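Notes From the Open Day at the Giraldo Building

Posted Thursday, March 23, 2023
Filed under: Visits

It was my privilege last week to attend the spring open day of the robotics workshop at Stusteck, which occupies the ground floor of the Giraldo Building in Hestadden. I had been meaning to go since September, when the previous open day was postponed owing to repairs to the roof. I set down my observations here for the benefit of readers who could not attend, and for the several who wrote to ask whether the trip is worth making.

Visitors were received in two groups, one in the morning and one in the afternoon. I was placed in the morning group, which numbered 34 persons according to the list at the front desk. Coats and bags were to be left in the corridor, a rule that was applied without exception, and I mention it so that future visitors may carry their spectacles in a pocket. I did not, and was obliged to go back for mine.

The welcome was given by Alcides Apaza, who directs the workshop. His remarks were brief. He explained that the group had spent the past year on household work, and chiefly on the kitchen, and that visitors would see tasks at different stages of readiness. Some would go well and some would not. He asked that nobody applaud during a task, as the staff needed to hear the motors. The request was honored for most of the morning.

The program was divided among three stations. The first concerned the folding of cloths and was, in my opinion, the least developed. A single arm took hold of a kitchen towel by one corner, laid it flat, and made one fold across the middle. It then attempted a second fold and lost the edge. The young woman in charge reset the towel and began again, and the second attempt was sound. I would have liked a word on how the arm finds the corner in the first place, but the schedule did not allow for questions at that station.

The second station was devoted to dishes, and I remained there for the greater part of my visit. It was led by Aníbal Huamán, a patient speaker who took questions from children and adults with equal seriousness. The exercise consists of taking plates and bowls from a drying rack, one at a time, and setting them down in a stack. It is a task most of us perform each evening without a moment's thought. Mr. Huamán was at pains to show why a machine finds it hard.

A plate standing on edge presents very little to hold. The fingers must come down on either side of the rim, close with enough force to lift but no more, and draw the plate straight up so that it does not catch on the wires. If the plate leans, the wrist must lean with it. Bowls are a separate matter. A bowl that has tipped onto its side may be taken by the rim or by the foot, and the better choice depends upon what is resting against it. The small camera at the wrist supplies the view from which these choices are made, and a monitor beside the table allowed us to follow along.

Mr. Huamán noted that the staff bring in dishes from home and do not buy matched sets. Plain white dinnerware, he said, had given them a false sense of progress in the early months. Patterned pieces and shiny glazes brought new errors, and each error was written down. He gave one figure, which I recorded: in the most recent full trial, the arm was asked to remove 72 pieces and failed on two of them. Both were bowls. One was gripped too near the edge and slipped back into the rack, and the other was never gripped at all. Neither was broken.

I watched about 30 minutes of this work. The pace is slow. A person at the sink would have emptied the rack several times over, and a gentleman behind me said so rather loudly. Mr. Huamán agreed with him and continued. I found that the slowness had its uses, as one could see the approach, the pause, the closing of the fingers and the lift as separate steps. The pause interested me most. It is the point at which the arm decides whether its first choice of grip will serve, and on one occasion it withdrew entirely and came at the same plate from a steeper angle.

A boy of perhaps eight asked whether the robot knew that plates could break. He was told that it did not, and that it had only been taught what a good lift looks like. His mother asked whether it could be trusted with her wedding china. She was advised to wait.

The third station was presented jointly with Getton, a firm that makes grippers and other parts for the workshop. Several pairs of fingers had been laid out for handling, with a printed card for each. The representative spoke well on the subject of wear. The pads that touch the dishes must be replaced from time to time, and it is not always plain when that time has come. I had not considered that so small a part could affect the result so much. Visitors were invited to close a pair of fingers on a teacup by means of a hand lever, and I can report that judging the force is more difficult than it looks.

A few practical remarks may be of use. The Giraldo Building is a short walk from the Hestadden station, but the sign faces the wrong way for anyone coming on foot, and the correct entrance is the one beside the bicycle stands. Seating is limited. The tables are of ordinary height and shorter visitors had trouble seeing past the front row, so it is advisable to arrive early. Coffee was provided. Photographs were allowed at all three stations, and the workshop was kind enough to send a picture from the dish station to those who left an address at the desk. Mine is placed at the foot of this post.

I wish to thank Mr. Apaza and Mr. Huamán for their courtesy, and the staff at the front desk for retrieving my umbrella, which had been hung with those of the afternoon group. The next open day is planned for September, and registration will be handled by the Stusteck office. I intend to put my name down again, and hope to see how the second fold is coming along.

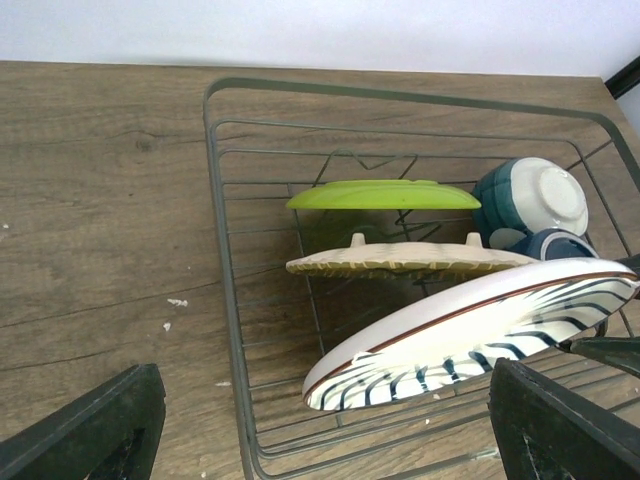 The dish station, from the wrist camera: plates and bowls in the drying rack.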